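Truvach packing set: READ THIS BEFORE YOU TRAIN ON IT

Hi, Catarina Antunes here. I look after the Truvach recordings, and this file is mostly a long confession about the right gripper. The set is two-arm teleop: put small items into a kid's backpack, take them out again, handle the straps. There are 3,506 episodes in the release, and 200 of them are in a folder called slipped/ that you should not mix in without reading on.

What went wrong: the right gripper was losing its force limit. You'd set it, it would hold for a while, then after a long session the driver quietly went back to the factory default and squeezed a whole lot harder than we'd asked. No warning, no error code, nothing in the log! I only caught it when I plotted motor current against commanded width (do this early, please, I beg you) and the two lines just wandered apart. 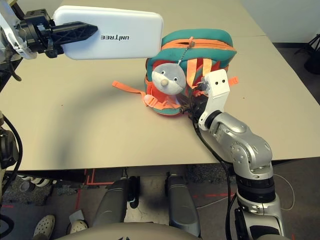 The fault never touched the left arm, so left-hand grasps are fine everywhere in the set. Hard, flat items went to that side on purpose, like the white UNITREE power bank, and I really don't want anybody over-squeezing a battery. The right arm mostly got the soft jobs, steadying the bag or working the straps, and fabric forgives so much that the bad grip hid in there for ages. If we'd been handing it crackers we would have known in a minute.

The fix was dull. Brola (our little driver wrapper) now writes the force limit again before every close command and reads it back. If the readback doesn't match, both arms stop and the episode gets thrown out. I ran 120 test closes after the patch and every readback matched, but I'd still keep an eye on it. 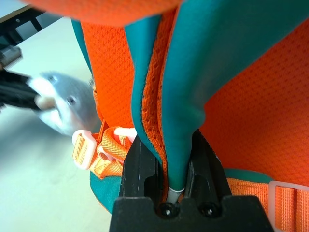
How to use the slipped/ folder: joint positions and video are good. The right_force column is NOT, so drop it or mask it. Another 16 episodes have a blank force_ok flag because I couldn't decide, sorry. Treat those as bad.

If you run the same driver on your own arms, check the readback before you put fingers anywhere near the jaws. The e-stop worked every time I tried it, but a hard pinch is over before you can reach the button.

Still to do: rename the columns to match Danano, and clean up the September batch. File last edited 4/7/21.

Contact: Catarina Antunes, Rusu | © Rusu | Back to top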